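折叠（织物整理）

折叠，在织物整理中指将布料、衣物或其他柔性织物沿一条或多条线对合，使其层层相叠，以缩小占用面积、便于存放或搬运的操作。折叠后的织物一般保持平整，可以码放、立放或装入容器。与卷收、悬挂和压缩并列，折叠是家庭和商业场所中最常用的织物收纳方式。

折叠的对象包括衣物、毛巾、床单、桌布、窗帘、毯子以及未经裁剪的面料。不同对象的折法差别较大，但基本动作相近：铺平、找边、对合、抹平、再次对合，直至达到所需尺寸。

目录
1 名称
2 基本概念
3 织物性质的影响
4 工作台面
5 常见折法
6 各类织物的折叠
7 折痕
8 深色织物
9 存放
10 商业和机构中的折叠
11 常见问题
12 参见

名称

汉语中与折叠有关的说法很多。“叠”多用于衣物和被褥，如叠衣服、叠被子；“折”多用于强调弯转的线，如对折、三折、折边；“折叠”为两者合称，多见于书面语和产品说明。部分方言区将叠好的衣物称为“一沓”或“一摞”，前者偏指薄件，后者偏指厚件。

布店习惯把未裁剪的面料称为“匹”，将其往复叠成扁平状的做法称为“折匹”或“码布”，绕在纸管或木板上的做法称为“卷匹”和“板卷”。家庭中很少使用这些名称。

面料折叠后，弯转处形成的线称为折线。折线经受压后留下的痕迹称为折痕。两者在日常用语中常混用，但在洗烫行业中有区分：折线是位置，折痕是结果。

基本概念

层。织物每对合一次，层数增加一倍；三折一次，层数变为原来的三倍。层数越多，成品越厚，最外层与最内层在折线处的长度差也越大。厚毛毯连续对折三次以后，外层往往明显鼓起，内层则挤出褶皱。

边。织物的边分为布边和裁边。布边是织造时形成的两侧边缘，较为紧密，不易脱散；裁边是剪断后形成的，需要锁边或卷边。折叠时通常以布边或缝好的直边为基准，因为裁边可能不直。

角。矩形织物折叠时，先对角、后对边，比先对边再调整角更容易取得整齐的结果。角没有对准时，上层的角会从下层之外伸出，在轮廓上形成台阶。台阶的大小反映了对合时的偏移量。

面。织物有正面和反面。存放时通常把反面朝外，以减少正面磨损和落灰；陈列时则把正面朝外，以便看清花色。绒面织物一般绒面向内，以免绒毛被压倒。

丝缕。机织物由经纱和纬纱交织而成，沿经向或纬向折叠时，布料受力均匀，折线容易保持平直。沿斜向折叠时，布料会被拉长，摊开后可能出现波浪形的变形。方巾沿对角线对折属于有意的斜向折叠，一般只作短时间使用。

织物性质的影响

织物的厚度、挺度、弹性和表面摩擦力都会影响折叠。

棉布挺度适中，表面有一定摩擦，折叠后不易滑开，但容易留下折痕。亚麻更挺，折痕更深，在折线处反复弯折可能使纤维断裂，因此长期存放的亚麻桌布需要定期更换折线位置。

羊毛织物弹性较好，轻微的折痕在悬挂后可以恢复。厚呢料的折线圆钝，难以压平，折叠后占用的高度较大。

丝绸轻薄光滑，层与层之间容易滑动。折叠时可以在两层之间夹一张无酸薄纸，兼有防滑和缓冲的作用。

涤纶等合成纤维织物不易起皱，但受热后折痕可能固定下来，刚从烘干机中取出时应先摊开，再行折叠。

针织物与机织物不同，其线圈结构可以向各个方向伸展。针织衫折叠时不宜拉扯，应让其自然平铺，用手掌由中间向两侧轻推，而不是提起边缘抖动。

丝绒、灯芯绒等起绒织物怕压。这类面料在布店中多采用卷收，折叠时只作宽松的对合，上面不放重物。

工作台面

折叠可以在桌面、床面、熨衣板或地面上进行，也可以完全悬空完成。台面的作用是支撑织物的重量，使操作者能够用手掌抹平。

台面的尺寸应大于织物第一次对折后的尺寸。双人床单在普通餐桌上无法完全铺开，通常先由两人悬空对折两次，再放到桌上完成余下的步骤。一人操作时，可以先把床单搭在床面上，利用床沿作为直边参照。

光滑的台面便于推移织物，但织物也容易滑落；粗糙的台面能固定织物，却会勾丝。常见的折中做法是在桌上铺一层平整的薄布。浅色台面便于察看深色织物的轮廓，深色台面则适合处理白色床品。

台面高度以操作者站立时手腕略低于手肘为宜。长时间在过低的床面上折叠，容易引起腰部疲劳。

常见折法

对折。将织物的一边翻到另一边之上，使两边重合。对折是最基本的折法，可以沿长边或短边进行。连续对折得到的成品为矩形，开口边分布在相邻的两侧，折线分布在另外两侧。

三折。将织物的长度分为三等份，两端依次向中间翻折。三折后的成品正面没有开口，外观整齐，常用于毛巾和薄毯。第二次翻折的部分应略短，以免边缘超出折线。

四折。将两端向中线翻折，再沿中线对合。这种折法使裁边全部收在内部，适合边缘未经处理的布料。

风琴折。将织物正反交替折叠，侧面呈连续的之字形。风琴折便于从一端抽出展开，多用于窗帘、长条桌旗和布店中的面料。

包折。先将织物大部分折成长条，再把一端塞入另一端形成的口袋中。包折后的成品不易散开，适合旅行和抽屉立放。

立放折。指以成品能够自行直立为目的的折法，通常由三折和对折组合而成，要求成品宽度与抽屉高度相当。织物过软时无法直立，需要依靠分隔板或相邻物件支撑。

松折。指不要求边角严格重合的折叠，用于待熨、待裁或短时间放置的织物。松折的各层之间留有空隙，折线圆钝，留下的折痕较浅。

各类织物的折叠

上衣。有袖上衣一般正面朝下平放，两侧向背部中线翻折，袖子沿折线向下理顺，再由下摆向上对折或三折。衬衫在折叠前应扣好领口和中间的纽扣，以免领子变形。

裤子。沿裆线左右对合，两条裤腿重叠，再由裤脚向腰部折叠。西裤应沿裤线对合。

毛巾。面巾常先沿长边三折，再沿短边对折。浴巾较厚，一般先对折，再三折。同一摞毛巾宜采用相同折法，并使折线朝外。

平面床单。由两人操作时，各执两角，沿长边对折两次，再相向走近，沿短边对折至所需尺寸。由一人操作时，每次对折后应重新抹平，再进行下一次。

床笠。床笠四角带有松紧，折叠较为困难。通行的做法是将四个角依次套叠，形成一个近似矩形的形状，平放后把松紧边翻向内侧，再按平面床单的方式对折。

桌布。圆形桌布先对折成半圆，再将两侧弧边向内翻折，使其接近矩形。方形桌布按床单处理。

毯子和披巾。厚毯一般只作两到三次对折，折叠次数过多会使中间鼓起。流苏应理顺后折入内侧。

未裁剪面料。整幅面料先沿幅宽对折，使两侧布边重合，再按风琴折或连续对折收短。面料店通常在最外层的布边上别一张标签，记录长度、成分和幅宽。

折痕

折痕由压力、温度、湿度和时间共同造成。织物含水较多时，纤维更容易在弯曲状态下定形，因此未干透的织物不宜折叠存放。

减轻折痕的方法有以下几种：减少折叠次数；在折线内侧垫入卷起的薄纸或毛巾，使弯转处保持圆弧；不在上面堆放重物；每隔一段时间重新折叠并错开原有折线。

家政教师Catriona Dunbar编写的《Gourlay家庭织物手册》建议，长期存放的亚麻织物每年重新折叠一次，时间定在10月换季时，并在存放标签上记下本次折线的方向。该手册还将单摞高度限制在40厘米以内，认为超过这一高度时，底层织物受压过大，取放也不方便。

已经形成的折痕可以通过蒸汽、熨烫或悬挂消除。起绒织物不宜直接熨压，应使用蒸汽并顺毛刷理。

有些折痕是有意保留的。西裤的裤线、百褶裙的褶、餐巾的造型折线都需要借助热压定形。

深色织物

深色布料的折叠步骤与浅色布料相同，但察看较为困难。颜色越深，反射的光越少，布面纹理、层次边界和细小褶皱越不容易分辨。黑色、藏青和墨绿色织物在光线不足时尤其如此，操作者往往需要借助轮廓和手感判断各层位置。浅色台面在这时较为有用：近黑而略带蓝绿色的布叠放在灰白台面上，朝向亮面的上缘十分清楚，布身内部有些地方却暗得几乎看不出织纹，上层左下角比下面的布多伸出一小截，也是从轮廓的台阶上看出来的。整理时可以先顺着外缘检查边角，再用手掌感觉中间是否有拱起。
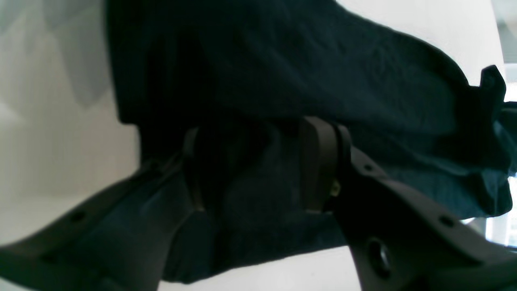
深色布料上的褶皱主要依靠明暗变化辨认。光从侧面照来时，隆起的一侧较亮，背光的一侧较暗，平缓的起伏也能显出来；光从正上方照来时，明暗差减小，布面显得平整，容易漏看。把台灯放在桌子一侧，或使台面一边靠窗，都有助于察看。

聚在一处的褶皱与单条折痕的处理方法不同。单条折痕可以沿垂直方向抹开；聚拢的布则应先提起附近的边，让多余的部分散开，再放下抹平。直接按压会把它压成数道短而深的折痕。

深色织物还容易显出绒絮和浮尘。折叠前宜用粘毛滚筒或软刷清理，台面也应事先擦净。深色与浅色织物不宜夹叠存放，新购的深色棉布可能掉色，第一次洗涤前尤应分开。

分辨颜色相近的深色织物，应在日光下进行。藏青与黑色在暖色灯光下差别很小，成对的衣物和成套的床品常因此错配。

存放

折叠后的织物可以平放成摞，也可以立放于抽屉或盒中。

平放成摞适合床品、毛巾和厚毛衣。摞放时应将较重、较大的放在下面，折线一律朝外，便于逐件取用。缺点是取用下层时容易弄乱上层。

立放适合T恤、内衣和小毛巾。立放时每件都能看到，取用一件不影响其他，但抽屉不能过满，也不能过空。过满会挤出褶皱，过空则织物倒伏。

存放环境应干燥、避光、通风。未经涂饰的木板可能渗出酸性物质，使接触的白色织物泛黄，可用棉布或无酸纸隔开。塑料袋不透气，不适合长期存放天然纤维。

成套床品可以将床单、被套和一个枕套叠好，一并装入另一个枕套内。这种方法便于按套取用，也可减少落灰。

防虫材料如樟木块、薰衣草包应放在织物周围或上方，不直接接触布面。

商业和机构中的折叠

服装店的陈列折叠要求同一摞商品宽度一致。店员常使用硬纸板或塑料板作为内衬，将衣物沿板边翻折后抽出。这类折板也有家用产品，如Hulteo折衣板，由数块用铰链相连的板片组成，依次翻动即可完成两侧和下摆的折叠。

酒店和医院的床品数量大，一般由洗衣房集中处理。床单在熨平后趁平整折叠，按固定尺寸装车。Trurnbridge的一家洗衣房将床单分为单人和双人两类，折线分别朝车的左侧和右侧，铺床人员不必展开即可区分。该洗衣房每辆布草车限装200件，每摞以5件为一组，组与组之间方向相反，便于清点。

面料店需要频繁地展开和重新折叠样布。Puvness布料市场的摊位大多采用宽松的风琴折，顾客查看后由摊主沿原折线收回。该市场每周二进货，新到的面料在上架前须重新理边，剔除运输中折坏的部分。

戏剧服装和博物馆藏品的折叠要求更为严格。脆弱的织物通常平放或卷收，只有在尺寸过大而无法平放时才折叠，折线处需加衬垫。

常见问题

边不齐。多由第一次对合时的偏移造成。偏移会随折叠次数累积，应展开至第一次对合重新开始，在最外层拉扯不能解决问题。

成品歪斜。矩形织物折成后呈平行四边形，原因通常是布料纬斜。纬斜的布料可以沿斜向轻拉校正，再行折叠；程度较重时需要在潮湿状态下整理。

中间鼓起。空气或多余的布料留在层间所致。每次对合后由折线向开口一侧抹平，可以将空气排出。

散开。多见于光滑或弹性较大的织物。可以改用包折，或用宽布带松松系住。橡皮筋会留下勒痕，并可能老化粘连。

有异味。一般由未干透即折叠引起，应重新洗涤并彻底晾干。仅将织物摊开通风，往往不能完全去除气味。

虫蛀。常见于羊毛和羊绒。折叠存放前应洗净，食物和汗渍会吸引蛀虫。发现虫蛀后，应将同一抽屉内的织物全部取出检查。

参见

卷收
熨烫
布边
纬斜
衣物收纳
床上用品
织物保存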